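Parcombe guesthouses get until April to register rooms

September 2, 2018

Print this story | E-mail this story

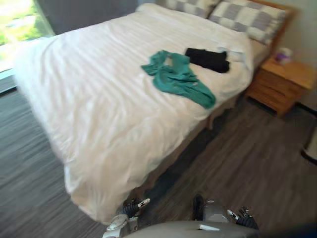
Owners who rent out rooms to short-stay guests in Parcombe will have to register with the town by the end of April, under a rule the council passed on a split vote.

The rule covers any house or apartment where a room is let for less than a month at a time. Owners will pay $41 a year for each bedroom and must post the registration number in every listing. Hotels already licensed by the county are exempt.

The town has 129 rooms on its current list, all of them in guesthouses that signed up under the older voluntary program. A staff report put the true number closer to 300, based on listings found online over the summer.

"We're not trying to close anyone down," said council member Stella Kioko, who wrote the measure. "We want to know where the rooms are, and we want smoke alarms in them."

Inspectors will check alarms, exits and stair rails on the first visit. Owners who miss the deadline face a fine of $410, with a second fine possible after 60 days.

Prasert Chareonsuk, who runs the six-room Inthanon guesthouse near the ferry landing, told the council he supports the rule. His business has paid for inspections since it opened, he said, while houses on the same street have paid nothing.

Others at the hearing objected to the fee. Fongchan Sombatkul rents out one bedroom in her home on Flollitz Street, mostly to parents visiting students. She said she has guests only a few weekends a year and asked for a lower rate for owner-occupied homes. The council did not adopt one, but agreed to look at it again after the first year.

Parking was left out of the final version. An earlier draft would have required one off-street space per room – a demand few of the older houses near the harbor could meet.

Registration forms will be available at the town clerk's office and at the public library. Owners already in the voluntary program will be sent theirs by mail.

Print this story | E-mail this story

Recent stories
Ferry landing repairs pushed back to next year
Forora Bakery to reopen in former post office
Sakda Nakpan named assistant fire chief
Library adds evening hours
Letters: Harbor parking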